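## Holding an open bin to a tabletop

A large open-topped bin is an awkward thing to fix to a bench. It has no mounting holes and its walls are rarely square to the floor. Screws settle the matter, but they mark the tabletop and make the bin slow to remove.

The workshop at Ummont uses spring clamps. Four bins were in service when we visited, and the pattern varied little: one clamp on each side, set on the upper edge towards the rear. A clamp goes on with one hand and comes off the same way. Jaw pressure falls as the spring ages, and Ummont replaces its clamps every July.
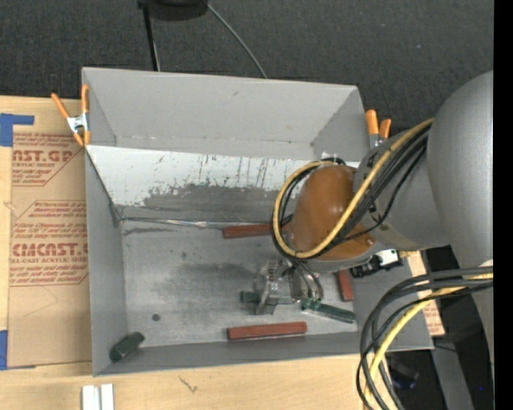 *Orange-handled spring clamps at either side of a grey bin, with a white sloping panel below the rear wall.*

A sloping panel returns small parts to the floor of the bin, where they can be reached. The joint at its foot deserves attention — thin items lodge there if the two surfaces do not meet cleanly.

Wear is the other consideration. White surfaces show scratches and grey smears early, whereas a metallic floor takes on cloudy patches that are harder to judge. Sillimik, which keeps records for 14 benches, logged 1,119 bin changes over one year and found that 71 of them were made for appearance alone. Its present rule is to replace a panel when a fingernail catches in the scratch. Smears are wiped down at the end of the shift and left out of the log.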